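The Cord Drawer, Untangled

By Jade Ouellet

Every home has one. Mine is the second drawer down in the kitchen, and until this summer it held birthday candles, a tape measure with no lock, and enough cord to tie up a small boat. Phone cords, lamp cords, bootlaces, the waxed string I bought for a macrame phase that lasted one weekend. I love that drawer. I also dread it, and when I started asking friends about theirs, I found that I had plenty of company.

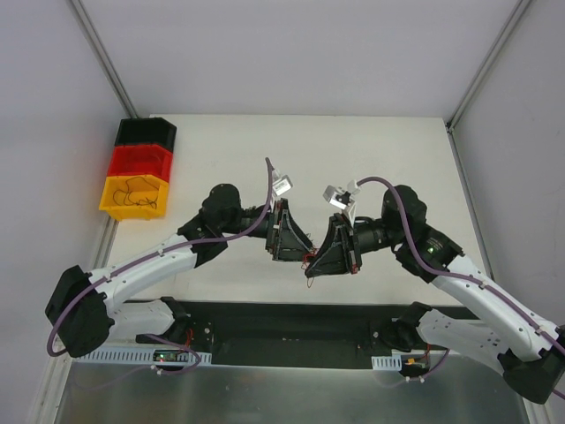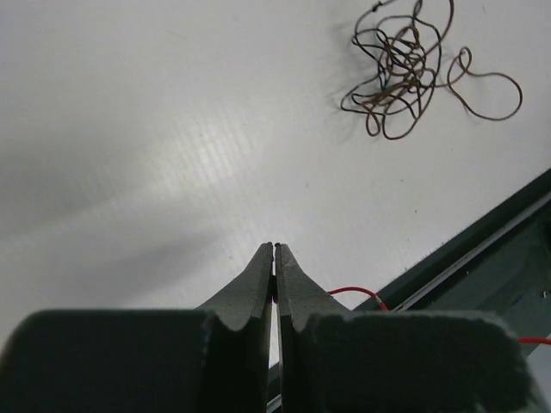 Colored bins at the corner of a white table, and a dark cord in a tangle.

Ladi Anozie has been sorting cords for most of her working life, first in the stockroom at Lamex, a lighting shop, and now from a long bench at the back of her own repair place, Girness. She talks about tangles the way other people talk about crosswords. Give her a really bad one and her whole face lights up!

"People pull," she told me. "They find an end, they're so happy to have found an end, and they pull."

Her method starts with the opposite of pulling. She sets the cord down on the biggest clear surface she has, preferably a pale one if the cord is dark, and she loosens the whole bundle outward with her fingertips, a little at a time, turning it as she goes. She doesn't look for an end at all for the first few minutes. She wants air in it. Once the loops are wide enough to see through, she picks whichever end is nearer the outside and walks it back through, over and under, and lets it lie in long easy curves on the table.

I tried this at home with 46 feet of brown cord that had come off an old window blind, and it took me most of a radio play. I can't remember the last time I enjoyed a chore so much. There is a moment, maybe two thirds of the way through, when the middle just lets go — you feel it before you see it — and after that you couldn't stop if you wanted to.

Then comes the question of where it all goes. Ladi is a bin person. Open bins, no lids, a different color for each kind of thing, lined up where she can reach them without getting up. Lids, in her opinion, are where good intentions go to die. Thin cord gets a bin of its own, away from anything with a plug on the end, and each length is coiled loosely around the hand and closed with a twist of paper tape.

Niloufar Moradi, who teaches weaving two streets over, disagrees about the coiling. She makes figure eights around her thumb and little finger, and swears they come undone without a single kink. I've gone back and forth on this for weeks. For anything thinner than a pencil I'm now firmly with Niloufar, and for the thick stuff I still coil.

My own drawer is down to four kinds of cord, each in its own plastic tub from the dollar store. The macrame string went to Niloufar's students. The candles are still in there, and so is the tape measure, and on Sunday I caught myself tipping out the bootlaces just to do them again.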